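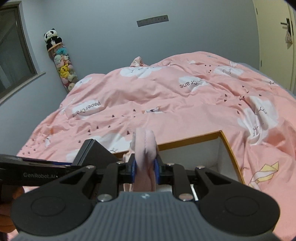

Can a machine fold my laundry yet?

I asked a woman who spends her working week teaching machines to do chores, and she laughed before I'd finished the question. "Pick up one thing, a small one? Sure, most days," she told me. "Fold your whole basket and put it away? No. Ask me again in two years – and I said that last time too!"

She works for Dendora, a small outfit in Dumcombe, and we met in their kitchen on a Wednesday with a pot of very strong coffee. Cloth, she says, is the part that keeps her up at night. A mug is the same shape every time you reach for it. A piece of pink cloth isn't, and it gets worse if it's sitting on a pink duvet. "You pinch it and it turns into something else. Then you have to work out which bit is the corner."

So how do they teach it? Mostly by having people do the chore with a gripper in hand, over and over, in ordinary bedrooms with toys and boxes lying about. She did about 20 folds one morning and her thumb was sore till dinner.

I wondered if shops would get there first (my sister stacks shelves, so I had to ask). She thinks so. "Boxes are easy. Sweaters on a sale table, forget it."

And at home, does she use any of this stuff? "I have a dishwasher," she said. "I fold my own towels, 15 minutes, radio on."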